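### 4.2 Pairing the hand units

1. Fit one marker cube on top of each hand unit.
2. Hold the two units at chest height, fingers pointing inwards.
3. Keep still until both status lamps stay lit, then record 7 short trial examples.

**Caution:** Keep fingers clear of the jaws.
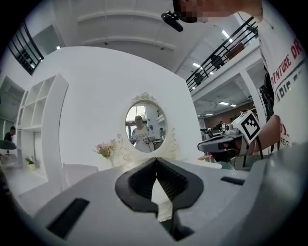
*Photograph: Tyra Eide / Trostari*

**Note:** The marker on the opposite unit should face the camera, though it may be tilted. Mirrors may remain in the room. Repeat step 3 after every 130 examples.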